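Players' Corner > Reltine > FAQ

Reltine: Frequently Asked Questions

Most of these come from the message board, where they get asked every week by people who have scrolled past the answers. Spoilers are kept to the first two islands unless marked.

What is Reltine?

A game where you sweep sand off things. Underneath the sand there is usually a ruin, and underneath the ruin there is usually more sand. You also raise small round animals called plitlings, who help with the digging and eat everything you grow. If that sounds dull to you, I can't argue, but I have put in more hours than I'll admit on a public page.

Is it the same series as Plitach?

Same world, same plitlings, different main character. Plitach came first and has the worse camera. You don't need to play it, though the old lighthouse keeper in Reltine will make no sense to you if you haven't. (He makes very little sense if you have.)

How long does it take to finish?

The main story took me 29 hours. That includes one evening spent stuck behind a door I had already opened.

How do I get the blue plitling?

Plant a salt melon on the north beach, go to bed before dark in game time, and check the melon in the morning. If there's a hole in it, wait by the rocks. If there's no hole, plant another. Talking to the melon does nothing. That rumor has been on the board for years and I'm fairly sure I know which thread started it.

My plitlings won't follow me into the caves. Is it a bug?

No, they're scared. Feed them lamp berries first. One berry lasts through a small cave, and you'll want two for the flooded one. If they stop halfway they will sit down and whistle until you carry them out one at a time, so bring extra.

What does the brush upgrade do?

It clears a wider patch of sand and stops you from chipping pottery. You buy it from the trader at Msimang Landing for 2,000 shells. She won't haggle, and she closes at sunset.

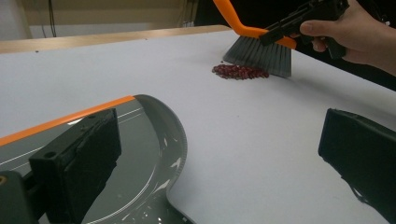 Orange handle, grey bristles.

Is 2,000 shells worth it that early?

If you like pottery, yes. If you're only chasing the story, spend the money on the raft and come back later. I bought a hat first and was poor for most of the second island. It is a good hat.

Where is the last pottery piece on Brallorside?

Under the well bucket. Walk around to the far side, crouch, and sweep toward the wall. The map marker points to the top of the cliff, and the map marker is wrong. Plenty of us have fallen off that cliff out of trust.

What's the highest score in the tide race?

The best one posted on our board is 1,631. Scores need a screenshot with the results screen showing. "My cousin got more than that" will be congratulated and not added.

Can I lose my save?

You can if you switch off while the little kettle is boiling in the corner. Wait until it disappears. I keep a second save in the other slot and copy it over every Thursday, which makes me sound more organized than I am.

Is there a multiplayer mode?

Sort of. A second player can control one plitling. They can dig, whistle and get in the way – mostly the last one. My advice is to play it with somebody you already forgive easily.

Will there be a sequel?

No word yet. If you hear something, please send a link along with it. We've had three "confirmed" sequels so far, one of them complete with box art, and I'd like to stop getting my hopes up.

Can I add something to this page?

Sure. Post it in the corrections thread and say which island you mean. Tips for the flooded cave are especially welcome, as I've only made it through once and couldn't tell you how.

Contact | Players' Corner fan page | Back to top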